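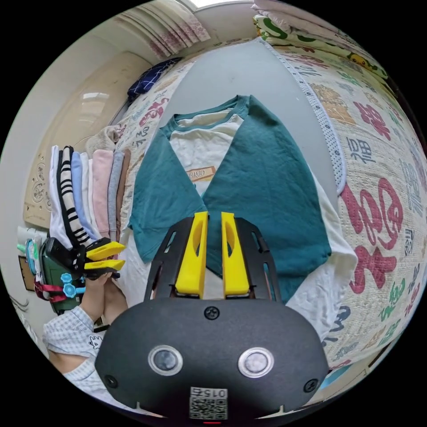

Notebook entry 2/7/18 - handling rules for hand-held gripper work, garment tasks

Purpose of entry

To record how the draft handling rules were applied to clothes folding on a bed, and to set down the changes proposed for the next issue. The rules were first written for bench work at the Bimholm site and do not mention soft furnishings at all. Section numbers are those of the Groltance draft.

Section 2, identification

Each unit is to carry its number on the front face, below the lenses, and the label is to be readable by the person starting the work. The unit used here is 015. On this unit the number is printed upside down along the top edge of the code. The draft says only "legible". Proposed wording: "legible and unobstructed, in either orientation". Units already labelled need not be relabelled.

The unit number is to be entered in the log before the first garment is touched. Entries made from memory at the end of a session are not accepted under the Sorix filing procedure, and this should be repeated in our own text.

Section 3, fingers and lenses

Fingers to be checked for parallel standing before work and again after every 20 garments. A finger that leans is to be reseated and the check repeated. Screws on the front face are to be looked at and left alone - tightening is done only on the bench, with the torque driver from the Jelínek kit.

Lenses are to be wiped with the dry cloth only. No sleeve, no tissue and no part of the clothing being handled.

Section 4, two-handed work

Where one person holds a gripper in each hand, both are to be treated as live from the moment either is picked up. The fingers of one unit must not be pointed at the other hand. Straps are to be worn or tucked in; a strap left trailing over folded clothes will pull the pile when the hand moves away. The draft has this as advice. It should become a rule.

Question for colleagues: does the limit of 600 closures per session apply to each unit or to the pair? The running total for this series stands at 1,119 and the service interval is 3,000, so the answer affects when the units go back to the bench. Until it is settled, I have counted each unit separately.

Section 5, the work surface

Patterned bedding is permitted. The draft asks for a "plain, level surface", a condition which cannot be met in most homes and should be withdrawn. A T-shirt with teal sleeves laid over a pale sheet, with a quilt of large printed characters on either side, is an ordinary case and the rules ought to cover it. Suggested text: "The surface shall be recorded as found. Bedding shall not be changed or smoothed for the purpose of the work."

Folded garments may stay on the bed within reach. They are to be kept clear of the garment being handled wherever there is room to do so. With striped knitwear and a white garment lying close together the fingers can take hold of two layers, and the operator should open the fingers fully and begin again. Dragging the second layer free is not allowed.
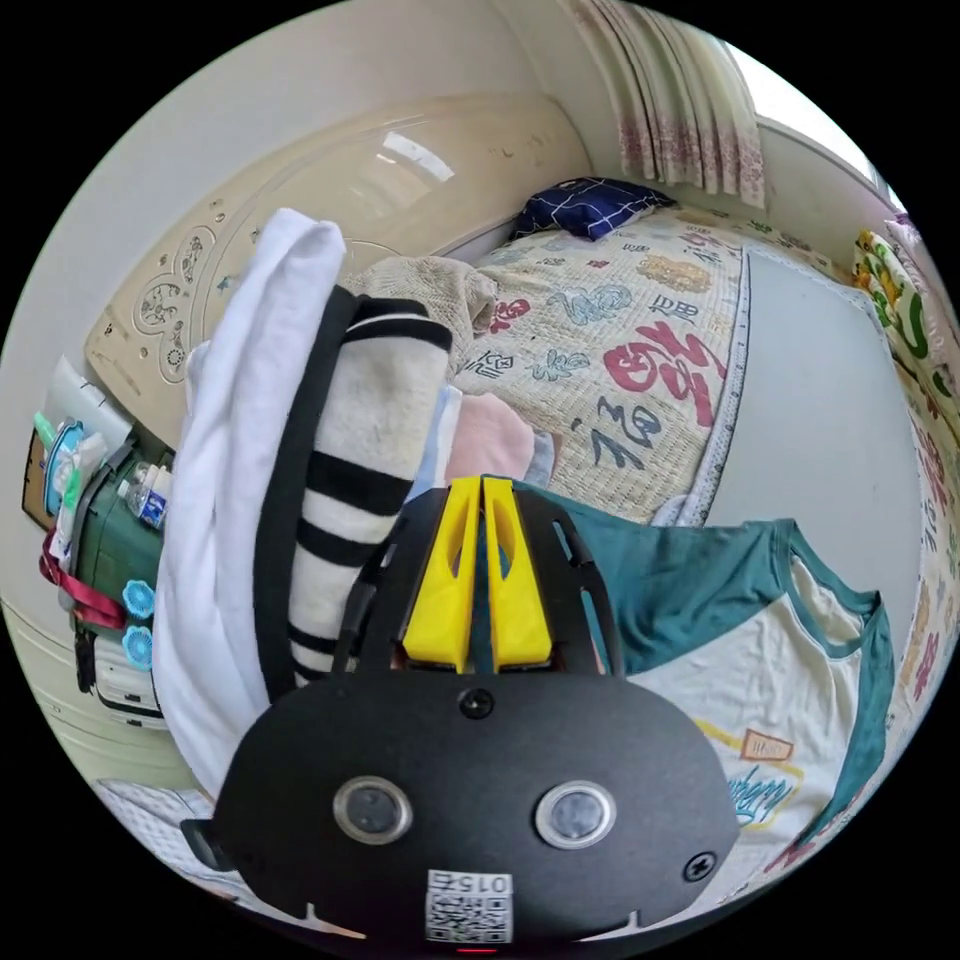 Section 6, end of work

1. Set the gripper down with the fingers clear of all fabric.
2. Confirm that the indicator at the lower rim is in the state given on the card for that unit.
3. Enter the closure count and the finger checks.
4. Leave the clothes where they are until the entry has been signed.

Step 4 is new. It was step 2 in the bench version, where it caused some confusion.

Outstanding

Card for unit 015 to be reprinted in larger type. Sections 4 and 5 to be circulated with the wording above, comments by the end of August. The section on storage has not been reviewed.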